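Pemenside gripper fault

The Pemenside gripper fault was a recurring failure in two-fingered robot grippers used for sorting small household goods at the Zetska workshop in Ememdale. First noted in March, it caused the fingers to stop short of closing while the controller reported a full grip. In one trial, 20 of 40 picks were logged as successes with nothing held.

Zetska blamed worn finger faces. The claim is doubtful — new fingers failed at much the same rate, and the firm's own log shows the position sensor drifting after about 20 minutes.

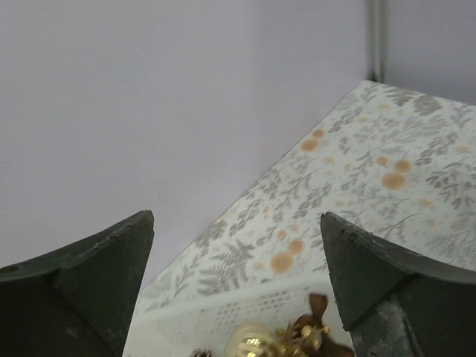
Shiny baubles, beads and ribbon were dropped most often, though no hard objects were tried for comparison. The Sheehan update, version 2, was said to cure the drift. No independent test has been published, and the safety stop still relies on the same sensor.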